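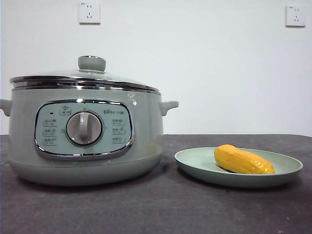 My slow weeknight soup habit started because of a bad elbow, if you want the whole story. I couldn't lift my big Dutch oven for most of last winter, and my neighbor Leonilde Brandão got tired of hearing me complain about it and told me to buy an electric pot and quit whining. So I did! It's pale green, it has one round dial on the front and a little button above it, and the writing on it looks to be Chinese, so for the first week I cooked by guessing. I'd turn the dial, put the glass lid on, and stand there peering in like I was waiting for a cake to rise. My daughter came by and asked why I was staring at the broth. I was learning, thank you very much.

Anyway, a few of you wrote in after my bean post asking what I do with a small pot like this day to day, and whether it's worth the counter space. I've had it out on the counter since last August and I have opinions, so get a coffee.

First, the counter space thing. I used to be a put-everything-away person. The mixer lived in a cabinet, the toaster lived in a cabinet, the blender lived in a cabinet behind the toaster, and guess how many smoothies I made. When the pot arrived I gave it the same treatment for a while (bottom shelf, next to the roasting pan) and used it maybe twice. Then we repainted the kitchen wall white and I had to empty everything out, and when I was putting things back I just didn't put the pot back. That was the whole decision. Once it was sitting there where I could drop an onion in it, I started cooking in it all the time.

What goes in it, mostly: soup. I make a chicken and rice thing that is barely a recipe. Five thighs, a piece of ginger as long as my thumb, smashed, a handful of rice, salt, and water to cover it all by a good bit. I get it bubbling, turn it down, and leave it alone for 40 minutes. Then I fish out the chicken and shred it with two forks and put it back in. Scallions if I have them. My husband puts hot sauce on his until it's orange and I've stopped commenting.

The second thing is lentils. I buy the Kenero brown ones at the little market behind the post office, in the paper bag, because they hold their shape and the ones from the big store turn to paste on me. Onion first, in oil, and here I have a small complaint, which is that a small pot like mine crowds very easily. If I put in more than 2 onions they steam and go gray and sad. So I do one onion, let it get some color, and then add the garlic and the cumin and a spoonful of tomato paste and let that go dark too. Then lentils and water. It makes enough for supper and for my lunch the next day, and not a drop more, so if your kids still live at home you may want something bigger.

Third thing, and this is the one I'd never have come up with on my own: hot pot on the table. Maribeth Galang (we've been in the same book group for 11 years and have finished perhaps a third of the books) brought over mushrooms and napa cabbage and thin sliced beef and a bag of those springy fish balls, and we ran the cord over to the table and just cooked and talked until it was dark out. I didn't get up once. If you're somebody who always ends up at the stove with your back to your own company, I can't tell you how nice it was. We used a carton of Annan broth as the base because I'd forgotten to make any, and by the end of the night it tasted better than anything I've ever simmered on purpose. 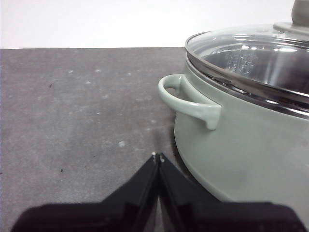

A few things I do differently for hot pot now that I've done it a handful of times. I cut everything in the afternoon and keep it in the fridge on plates with a damp towel over them. The broth goes in already hot, out of the kettle or a saucepan, since waiting for cold broth to boil while hungry people look at you is no fun at all. Cabbage stems go in early and the leafy parts late. Noodles last of all, when the broth has gotten rich, and only after everyone has sworn they still have room. And I tape the cord down where it crosses the floor – my husband caught it with his slipper the second time and we all screamed, though nothing spilled.

Oh, and potholders. Leave them on the table! I have a bad habit of thinking side handles are fine to grab because they were fine ten minutes ago.

On cleaning, since Dolly's comment on the bean post asked. I let it cool all the way down first, always. Then a soft sponge, warm water, a drop of soap, and I never put the bottom part anywhere near the sink faucet. I wipe the outside with a wet cloth and then a dry one. The place that needs attention is the metal around the rim of the lid. Starchy water gets in there and dries into a crust, and you don't see it until the light hits it, and then you can't stop seeing it. An old toothbrush takes care of it. I do the same with the edge around the front panel, where splashes collect, but with the brush barely damp.

I burned rice onto the bottom once, in the fall. Badly. I'd gone out to move the car and ended up talking to Leonilde over the fence for far too long, and when I came back the kitchen smelled like a campfire. I didn't scrape. I covered the burned part with water and a big spoon of baking soda, let it warm up gently, turned it off, and went to bed. In the morning most of it lifted off with a wooden spoon and the rest came away with the sponge. I still ate the top layer of the rice, by the way. It was smoky. I've paid money for worse.

Things I don't make in it: pasta for more than two people, anything fried (I tried dumplings and they stuck to each other, to the bottom and to my sleeve), and bread. I know some of you bake in everything. I have an oven and I'm going to use it. I also gave up on oatmeal, which climbed up under the lid and came out the sides before I'd finished buttering my toast.

Now the question I get the most is about color. Why green? I wanted cream and they were out of cream. I was a little put out about it for maybe an hour and then I got attached. It looks like the inside of an avocado that somebody has been very polite to. With the white wall and the dark gray counter it's pretty much the only cheerful thing on that side of the kitchen, and I've been thinking I might look for a dish towel that goes with it. There was a striped one at the Purkusach shop downtown that was close, but it was linen and cost more than my shoes. I'll keep looking.

If you want to start somewhere, start with the chicken and rice. You can't hurt it. I've left it too long, I've forgotten the ginger, I've used leftover turkey, and one time I put in a whole lemon half by mistake and fished it out an hour later, and it was maybe the best batch of all. I've since done it again on purpose and it wasn't as good, so who knows.

Next time I'm going to write up the white beans with kale that I keep promising, and I also owe you the story of the Alier squash seeds, which came up as cucumbers. Maribeth says I should do the squash story first. The beans are already soaking though, so beans it is.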